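Subject: Re: Open day at Stengate, what did people see?
Date: Mar 13, 2021

The original question, for those who joined the list since:

> Did anyone from this list get to the open day at Stengate? I had a
> ticket for the afternoon and could not go. I would like to know if
> the arm work is far enough along to be worth a trip in the spring.
> I am mostly interested in cloth handling. We run a small linen
> service and the folding is still done by hand. Also, is parking
> any better than it was in December?

I went, so I can answer most of this. Parking first: the lot behind the building was full when I got there and I ended up on the street by the Anano warehouse. It is a ten minute walk. There is a bike rack at the side door now.

The visit was split into two parts. The first was a talk in the front office, with slides, and I would skip it if you have read the handout. The second was on the shop floor and ran well over its time. We went in groups of 5, which was a good size. You could stand close to the tables and still hear the person giving the tour.

There were two stations. The one by the roll-up door was run by Ninurico and was a packing cell. It took small cartons off a belt and put them in a crate. It did its job and I don't have much to say about it. The cell was fenced and you watched from behind a yellow line.

The second station was the cloth one, and that is the one you asked about. They call the project Işık. It is a two-finger gripper with rough pads on the inside of the fingers, and a small camera up at the wrist. The pads are meant to hold fabric without pinching it hard. The operator said they had gone through several pad materials and that the smooth ones let a sheet slide out as soon as there was any weight on it. They log every attempt. The sheet on the clipboard that day was up to 321.

I saw 10 attempts at picking up a towel by one corner and laying it flat. Most came out fine. Two had to be stopped and started over after the gripper took hold of two layers at once. It is slow. I did not time it, but a person would have had the whole stack done before the second towel was down. The staff were open about that and said speed was not what they were working on this year.

They also had a monitor showing what the wrist camera sees, and I thought that was the most useful part of the visit. From the visitor side of the table you mostly see the back of the arm. On the monitor you get both fingers, and you can tell how little of the room the camera has to go on when it is low down and there is fabric over it. 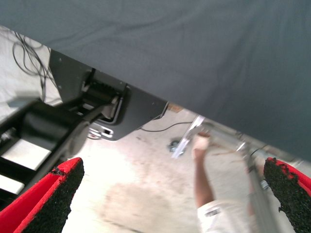
Ninurico's handout says the next demo will use fitted sheets, and I would wait for that one before making a long drive. I have been on this list long enough to see a few folding demos, and a square towel is the easy case. Elastic corners are where our own people lose time, so that is what I would want to see a machine do. If they publish the log with the failed tries left in, that would tell me more than another open day.

I agree on the fitted sheets. I asked about them on the floor and was told they had tried some but would not show them yet. I also asked for the log. They said they would send it to anyone who writes to the address on the back of the handout, so I have written, and will forward whatever comes.

If you do go in the spring, ask for the later tour. There were fewer people in it and the operator let us stay and look at the spare pads. Bring a jacket too, they keep the big door open.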